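Why Do Painters Keep Painting Fruit?

Walk into almost any art museum and sooner or later you will meet a bowl of fruit. It will be a very serious bowl of fruit. It may have a gold frame worth more than your house.

Pictures like this are called still lifes. A still life is a painting of things that don't move: apples, jugs, flowers, books, sometimes a dead fish. Painters like them for the same reason babysitters like sleeping babies.
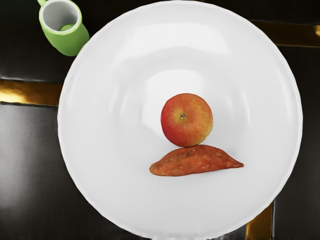
Long ago, still life was thought to be the least important kind of painting. Kings and battles came first. Fruit came last, somewhere below cows. But plenty of people who bought paintings did not own a king or a battle, and they did have a wall by the dinner table.

Take the Keramthorpe Lemon, painted in 1622. It shows one lemon, half peeled, and a knife. The painter spent 3 months on it. If you have ever left a lemon out for 3 months, you will know that he must have bought more than one lemon.

What was he doing all that time? Mostly he was looking. A lemon seems yellow until you try to paint it. Then you find green near the stem, brown in the dents and a bit of gray underneath, where the shadow is. If you paint all of it plain yellow, you get a tennis ball.

Mawar Pattinasarany has painted pears for most of her life, and she still gets cross with them. "They lean," she says. She has finished 400 pears and likes nine.
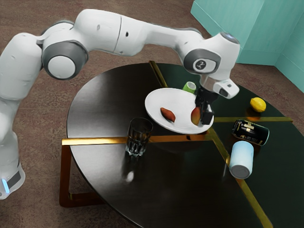 A white robotic arm over a round, dark tabletop.

Some still lifes hide a message. A candle that has burned down, or a flower dropping its petals, can mean that time is passing. A skull means the same thing, but louder. Sometimes a peach is only a peach, and grown-ups will argue about it anyway.

Try it yourself

Put one piece of fruit near a window. Draw it without rubbing anything out. Turn it a little and draw it again. Try to find four colors in it that you didn't expect. When you have finished, you may eat your model, and portrait painters are not allowed to do that.

Words by Faizal Wuisan, December 2018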